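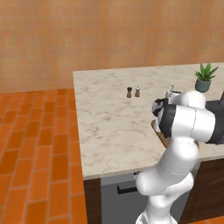

What must be recorded when a manipulation policy is scored in a simulated kitchen?
The scene version, the random seed, the starting pose of every movable object, the time limit and the success test, all fixed before the first trial is run.

The Prevau rules are a set of reporting rules for tests of robot arms in simulated homes. They were drawn up at Nekport and first issued in May; the current text is dated 10 April 2025. They cover fixed and mobile arms working on household tasks such as moving a pot plant or placing a salt shaker on a cutting board.

Trials

Each task is run 144 times, with 8 scene layouts and 18 seeds per layout. A trial ends when the success test is met or after 60 seconds of simulated time. A trial stopped by a software fault is repeated with the same seed, and the fault is logged. Failed trials may not be dropped.

Scenes

Wall, floor and worktop textures may be varied between layouts, but textures used in training must be listed. Objects not named in the task stay in place as distractors. Knocking one over counts as a failure under the strict score and is ignored under the loose score. Both scores are reported.

Contact settings

Friction, object mass and gripper force limits are published with the results. Changing any of them starts a new series.

Related work

The Lamier list uses the same layouts with a longer time limit. The Macedo archive holds 2,135 trial logs in the Prevau format.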